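What's Hiding Inside a Desktop Computer?

Have you ever looked at the big box that sits under a desk, humming away to itself, and wondered what on earth is in there? Lots of people use one every day for years and years and never take a peek. So let's go in together, nice and slowly, and meet the parts one at a time.

The box is called a tower, or a case. When a grown-up wants to work on one, they turn it off, unplug it from the wall, lay it on its side, and take off the side panel. (Please don't try this part on your own, even if you are very, very careful!) After that it's a bit like lifting the roof off a dollhouse.

The biggest flat thing you'll meet is the motherboard, which is often green. Think of it as a town, with tiny roads running all over it. The town hall is the processor, a little square that does the computer's thinking, and it sits in a holder called a socket. Close by are the long, thin memory slots. Memory is where the computer keeps whatever it's busy with right now, such as the drawing you haven't finished yet. 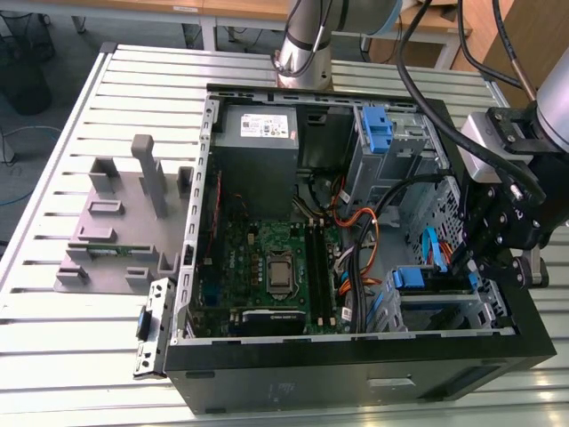

Nadiia Stasiv wrote to us that her class in Brarnville calls the wires "the spaghetti," and she wanted to know why there have to be so many colors. What a good question, Nadiia! The power supply is the heavy metal box that takes electricity from the wall and shares it out, and its wires carry different amounts. In many computers, yellow, orange and red each mean a different amount, and black wires finish the loop so the electricity can get back again.

Then there are the drives, which live in a sort of metal cupboard. A drive remembers things even when the computer is switched off, and a drive with 500 gigabytes of room can hold more photos than you could look at in a whole rainy Sunday! Flat, skinny cables carry your pictures and games between the drives and the motherboard, back and forth, all day long.

If somebody at home or at school has an old computer that doesn't work anymore, ask whether they'll open it up and show you. See if you can find the memory slots first.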